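From: Liudmyla Skoryk
To: flisinham-kitchens
Date: Sun 31 December
Subject: Re: [flisinham-kitchens] Clearing a table in one go (the Randham method)

Ruwan K. wrote:

> Hello all,
>
> After the November thread on tea tables I had a go at the Randham
> method and I'm a convert. For those who missed it: you don't clear
> a table thing by thing. You put a tray at one end, start at the
> other, and sweep everything towards it with one damp cloth, cups in
> the left hand as you go. Crumbs, bits of biscuit and wrappers all
> travel together and go off the end into the tray. You never go back
> over the same bit of table.
>
> I do our big table in 47 seconds. It used to take me ten minutes.
>
> A few rules from the booklet:
>
> 1. One cloth, wrung out once.
> 2. One direction only.
> 3. Don't stop for food. Small pieces go with the cloth.
> 4. Stack cups as you pick them up.
> 5. No second wipe.
>
> It works best on a pale smooth top. Try it and report back!
>
> Ruwan Karunaratne

Ruwan,

I did try it, four times, on two different tables, so please don't take this as grumbling from the armchair. I'm glad it suits you. I can't get it to do what the booklet says, and I have doubts about some of the rules even on paper.

The 47 seconds first. Is that with the tray emptied and the cloth rinsed? Mine weren't, when I stopped the clock, and once I'd scraped a tray full of wet crumbs into the bin and washed the tray I had lost everything I'd saved. Ten minutes for the old way also seems a lot. Moushumi cleared the same table while I was reading the instructions out to her and she was done before I got to rule 4. She wasn't hurrying, she wanted her tea.

I'll go through the rules in your order.

1. One cloth, wrung out once

Fine for a table where people have had tea and nothing else. If there has been jam, one cloth means jam from end to end. I used one of the thick Agbayani cloths, then a thin old one, and the thin one was better, though neither was clean enough by halfway that I'd have wiped a plate with it. I went back to the tap. I suppose that means I wasn't doing the method.

2. One direction only

I have no quarrel with this for dust. On a long table it asks you to reach across from the side or walk round with an armful of cups, and I'm not tall. Imtiaz, who is, said he couldn't see what was gained by it. We both ended up working from the two long sides towards the middle, which the booklet calls "the commonest mistake". It doesn't say what goes wrong if you make it, and nothing went wrong for us.

3. Don't stop for food

This is the one I really disagree with. The booklet treats a biscuit and a crumb as the same thing in different sizes, and they don't behave the same way. A crumb sticks to a damp cloth and stays there. A piece of cracker goes along in front of the cloth for a few inches, gets wet underneath, and then smears. By the time it reaches the tray you've got a beige stripe the length of the table and a good deal of paste in the weave. Salted crackers are worse than plain, and the seeded sort are hopeless, the seeds come off and roll away under the cloth.

What I do is pick the pieces up first, dry, with my fingers, and put them straight on a plate. Then wipe. It's an extra trip down the table and I still finish sooner, as there is no stripe to deal with.

You say a pale smooth top is best for the method. I'd say it is best for mine! On white you can see every piece of cracker worth stopping for, even the small tan ones that would vanish on oak, and there's no grain for the bits to lodge in. It also shows a smear much more than a dark table does, so if the paste is going to bother you it will bother you there.

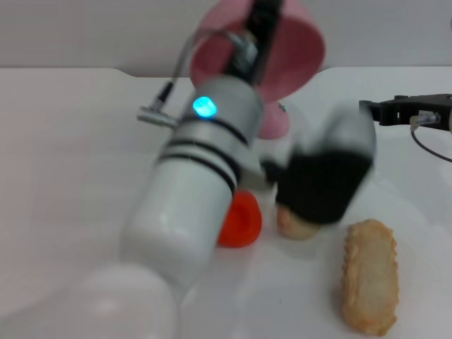 4. Stack cups as you pick them up

Depends on the cups. The straight-sided ones from Itville stack three high and sit quietly. Anything with a rounded body rocks, and with a handle it catches on the one below. I had two pink ones jam together so firmly that I had to stand them in warm water. And a cup with a mouthful left in it will tip that mouthful into its neighbour, or down your sleeve. Rule 4 makes no mention of emptying them.

I lift cups off the table altogether before any wiping starts, one in each hand, and put them by the sink. It looks slow. I haven't chipped one since I started doing it.

5. No second wipe

I'd be interested to hear from anyone who has managed this on a white table and then looked along it towards a window. I got streaks every time, wet cloth or nearly dry. A quick go over with a dry tea towel takes them off. If that counts as a second wipe, then I'm in favour of second wipes.

A couple of questions, to you or anyone else who has the booklet. Page 10 says the method was "tried on 124 tables". What was on them? If most had only cups and saucers I can believe a good deal of it. And does anyone know whether the tray is meant to hang over the end of the table or sit below it on a chair? The drawing shows one and the text says the other. Mine was on a chair and roughly half of what I swept went on the seat.

Ruwan Weerasinghe asked me off list whether it would do for the children's table, where it's mostly crackers and squash. My answer was no, and I'd still say no, but he is going to try it anyway and I've asked him to write in with what happens. I've told him to have a dustpan ready.

I'll bring the booklet back next time I'm over. There's a ring on the cover from one of the cups, sorry about that.

Liudmyla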